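Clondov, August 29, 2020

Brinkmann has begun gathering training examples for Wito, its learning system for household robots. The first set covers simulated kitchens and holds 442 recorded tasks.

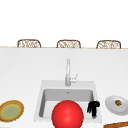
Each task is carried out in simulation by an operator at the Clorkby office, and 20 operators are now taking part. Recordings with mistakes are kept and marked.

A second set is planned for January.

Press contact: Brinkmann, Clondov office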